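Why Robots Need Rules
A page for curious people, and for the grown-ups reading over their shoulders

Think about the rules you already know. Don't run by the swimming pool. Look both ways. Put the lid back on the glue. Some of them you were told so long ago that you follow them without noticing, in the same way you don't have to think about how to climb stairs.

Robots have rules too, and so do the people who work beside them, and on this page we are going to look at quite a few of them. It might sound like the boring bit of robotics. I used to think so myself! But when you start asking why each rule is there, you find out an awful lot about how robots see, how they move, and what they are not very good at.

Who makes the rules?

Some rules for robots are written down by experts from many different countries, who meet and talk and argue (politely, mostly) until they agree. What they end up with is called a standard. A standard is a bit like a recipe that everybody has promised to follow. If a company in one country builds a robot arm, and a factory in another country buys it, both of them can look at the same standard and check that the stop button does what a stop button ought to do.

Other rules are smaller and belong to one place. They might be written on a sheet of paper by the door. These are often called good practice, and they are the sort of thing you would work out for yourself if you spent long enough in a room with a robot: tie back your hair, tell people before you switch the motors on, don't leave your drink on the control desk.

At the Falleo robot workshop, where I help out on Thursday afternoons, the sheet by the door started with only 3 rules. It has grown a good deal. Every now and then somebody says, "Hang on, shouldn't we write that down?" and so we do.

Rule one: know where the stop button is

Before you know anything else about a robot, you should know how to stop it. The stop button is usually big and round and red, and you press it by giving it a good firm push with your hand. It is proud of its surroundings, as engineers say, meaning that it sticks out so you can find it in a hurry.

When you press it, the robot stops. What surprises many children is what comes next, when you let the button out again (on most of them you twist it). The robot does not start moving! It waits. Somebody has to check that everyone is safe and then start it on purpose, using a different control. Imagine if it sprang back to life the moment you twisted the button, while your friend was still reaching in to pick something up. You can see why the people who write standards were careful about that one.

Rule two: give it room

A robot arm can reach further than you might guess. The space it can get to, if it stretches as far as it will go in every direction, has a name of its own. Some people call it the working space, and some call it the reach. Good practice is to find out how big that space is before the robot is switched on, and to keep your own arms, feet and school bag out of it while the robot is working.

In a big factory there may be a fence. In other places there may be a sensor that notices when a person steps too close and tells the robot to slow down or stop. There are also robots made specially to work near people. They are built to move gently and to stop if they bump into something, but they still have rules, and somebody still has to check what they are holding. A gentle robot holding a pair of scissors is not a gentle thing at all.

Rule three: look after the floor

Now, this is my favourite, because floors are something we hardly ever think about. You and I can step over a skipping rope. We can spot a puddle, or a piece of paper with its corner curling up, and our feet seem to sort it out on their own. For a robot on wheels, a curled corner can be a real nuisance, and for a robot that looks about with cameras, a floor can be a puzzle in other ways as well.

So good practice goes like this. Anything laid on the floor should lie flat and be fixed down. Paper should be taped along its edges. Cables should be moved away or covered over. Stands and tripods should have their legs properly opened, because a narrow stand is easy to tip, and everyone in the room should know where its feet are.

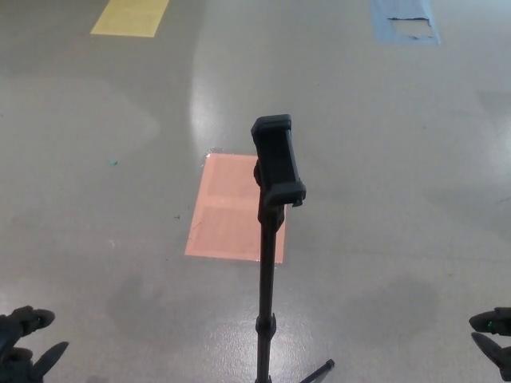 Two black grippers on either side of an empty phone stand, with pink, yellow and blue paper laid out on the floor.

Have a look at the blue sheet at the back. Part of it has been torn, and there is a whitish patch showing. A tear like that is worth putting right. Loose paper can catch on a wheel or the toe of a shoe, and if a robot has been taught to look for a plain blue shape, a white patch in the middle of it may be confusing. You would still say "that's blue paper" straight away. A robot may not be so sure.

There is something else to notice, and that is how shiny the floor is. The lights overhead are reflected in it, and they make a long bright stripe down towards the pink sheet. Cameras can have trouble with shine. A very bright patch can hide whatever is underneath it, or look like an object when there is no object there. People who work with robots often walk about before they begin, looking for glare from low down as well as high up, and if they can, they turn off a lamp or pull down a blind.

You can try this at home. Put a coloured card on a shiny table under a lamp, and move your head slowly from side to side. At some angles the colour is easy to see, and at others it nearly vanishes. Your brain knows the card is still there, clever thing that it is.

Rule four: fingers are for holding, not for squeezing

A gripper is the part of a robot that does the job of a hand. Some have fingers, some have suction cups like the feet of a tree frog, and some have soft pads that puff up with air. Whatever sort it is, the rule for people is the same: never put your own fingers inside a gripper while the robot has its power on, even when it is standing still. A robot that is standing still may only be waiting for its next instruction.

There are rules for the robot as well. It should hold things firmly enough that they don't drop and softly enough that they don't break. That is harder than it sounds! Picture picking up a thin black pole by its middle, and then picking up a sheet of paper without creasing it. You change your grip without thinking. A robot has to be told, or has to be taught through lots and lots of practice.

Rule five: write it down

Sum-yee Yu looks after the logbook at Falleo, and she is quite strict about it, in a kind way. Whenever a robot is used, somebody writes down what it did, who was there and whether anything odd happened. The book has 291 entries in it so far, and plenty of them just say "all fine, swept up afterwards".

You might wonder what use that is. Well, suppose a robot called Stoso begins to wobble when it turns left. Sum-yee can look back through the pages and find the first time anyone mentioned a wobble, and perhaps see that it was the same afternoon a wheel was changed. Without the book, we would all be scratching our heads and blaming the wrong wheel.

Being honest matters here too. If you knock something over or tear a sheet of paper, you write that in the book, and you will not be told off for it. A workshop where people are frightened of owning up is a workshop where small problems get hidden until they turn into large ones.

Make your own rule sheet

You don't need a robot for this. Ask a friend or a grown-up to be the robot, and give them a name (we had one called Gallardo last time, and he was very good at beeping). Lay a few sheets of coloured paper on the floor, taped down well, and choose something soft for the robot to carry from one colour to another. The robot must only do exactly what you say.

Before you start, agree on a stop word. Then write down 2 rules for the robot and 2 rules for the people standing nearby. Play for a few minutes and see what goes wrong, because something certainly will. Did the robot bump into a chair? Did two people shout instructions at the same time? Add a new rule each time you need one, and cross out any that didn't help.

When you have finished, peel up the tape slowly so that it doesn't mark the floor, and put your rule sheet somewhere safe for next time.

Words to know

Standard: a set of rules that many people have agreed to follow.
Good practice: sensible ways of working, learned from experience.
Gripper: the part of a robot that holds things.
Glare: light so bright that it makes other things hard to see.
Logbook: a book where you write down what happened and when.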